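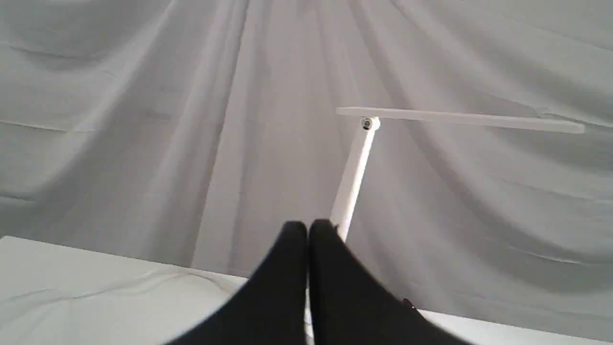 Stosovwood fabric backdrop, white, the bigger of the two sizes. Had it since May, use it most evenings for listing photos. I sell secondhand books, mostly illustrated ones and kids' hardcovers, and my old setup was a bedsheet and two thumbtacks. So the bar was low.

Price and what you get

Paid 34 dollars. For that you get the cloth, a bag of clips and a folded sheet of instructions in very small print. No stand. The listing sort of implies a stand. Read it twice before you order, I didn't.

I ended up with a Drikham crossbar from the camera shop, 19 dollars used. Fine. Bit wobbly at full height, ok if you keep it low.

The cloth

Thicker than I expected. Hold it up to the window and you get some light through but not your whole street. Hem is straight, stitching is neat on three sides and a bit lazy on the fourth, so that one goes at the bottom.

Creases are the big complaint in the other reviews and yes, it comes folded into a tight little square and it remembers. Steamed it for 11 minutes, better. Steamed it again the next day, better again. Never got it perfectly flat and I've stopped trying. Soft folds dont bother buyers, they want to see the corners and the spine.

Color is a cool white. On auto my phone turns it gray. Bump the exposure up a little and it behaves. If you shoot cream paper or old dust jackets this matters — against a warm white they look dirty, against this one they look like what they are.

Shooting books on it

Fronts are easy. Anything with a busy cover looks great, the plain background calms it all down. Stand the book up and turn it a little so the spine shows too, saves you a photo.

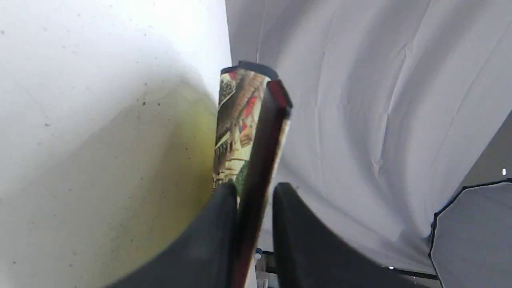

Washing

Cold, gentle, hang it up wet. Came out the same size. Tag says no dryer and I believed it.

The clips

Junk. Five in the bag, two snapped the first week. Amnuay Rungrueang at the Rokdale book fair told me to get the Thongsuk ones with the rubber pads and she was right, they grip and they dont leave a mark. Wish they just came with it.

Customer service

Emailed about the clips. Got a reply in a day, offered me replacements of the same clips. Said no thanks. Polite tho.

Would I buy it again

Yes, at this price. Not if it goes up much. If you only shoot small stuff get the smaller size, it's easier to steam and you wont miss the extra. Four stars, one off for the clips and that stand buisness.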